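3.2 The open day at Cikthorpe

We took Zaki, our two-armed robot, to the Muvine open day in March and ran the breakfast task in front of anyone who wandered past. I had expected polite nods and a quick exit. People stayed, though, and they talked all the way through (Rania Filali wrote down as much as she could catch). The table was set much as in our own trials, with a spoon, a glass and a pink bowl at the front and the sports things left at the back as clutter – Figure 4 shows it with both grippers open. 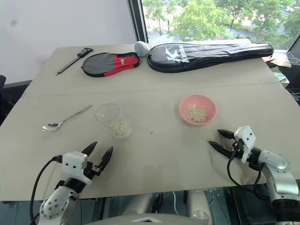
Figure 4. Zaki at the breakfast table, Cikthorpe open day.

Most visitors wanted to know how much of this was scripted, and Anas Tawfik must have answered that one all afternoon. Children mainly asked if it could do cereal with milk!
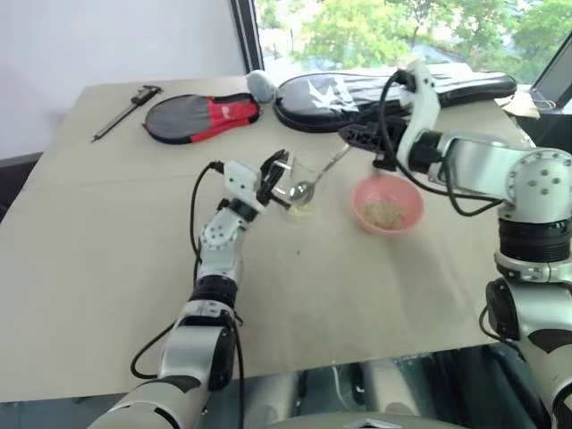

What interested me most was how visitors judged difficulty. They rated pouring as hard and handling cutlery as easy, much the reverse of our own view. A spoon is a thin, shiny thing, and with both arms on it at once, its bowl close to the glass, each gripper has to allow for the other. We come back to these ratings in Section 5.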